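Trestberg Home Help > Bedrooms

How do I make a bed with a big duvet without walking 100 laps around it?
Asked by Celina Wysocka, 02/03/2018

I love a properly made bed, I really do! But mine is wide, the duvet is thick, and by the time one side is smooth the other has slid off. Is there an order to this? 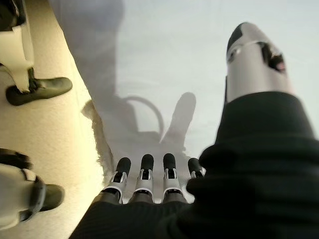
Marlene Hamann wants to know whether the bed is against a wall. Mine isn't, I can get to both sides.

Answer from Knut Wendt

Yes!! Fold the duvet lengthwise first and lay it across the mattress. Then you open it like a book, and it goes so much faster. Bunch up any gray blankets or throws and push them out of the way while you do it, you can sort those folds later. 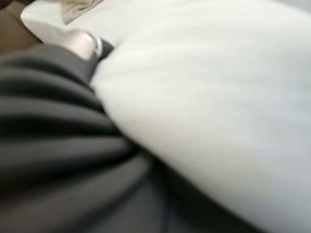
Sylvie Thibodeau adds that pillows should wait until the very end, or you'll be lifting them all over again.

I leave mine at the headboard the whole time, but try both. A runner at the foot is worth having too, it makes everything look finished.

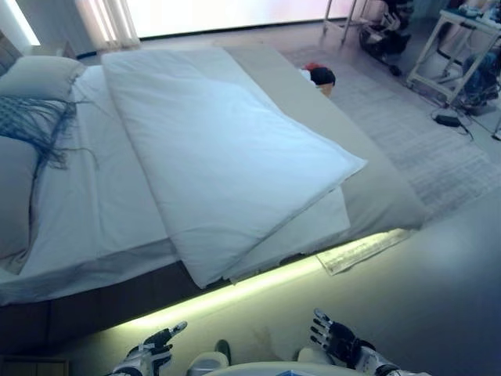

Duvet folded lengthwise, light gray runner at the foot

Answer from Volker Rieger

Get the sheet right before any of that. Lift it high with both hands and let the air get under it, then bring it down slowly. 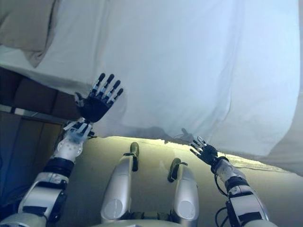 Start at the head end and pull toward the foot. It took me 3 tries the first time and now I look forward to it. Also iron the hem if it curls.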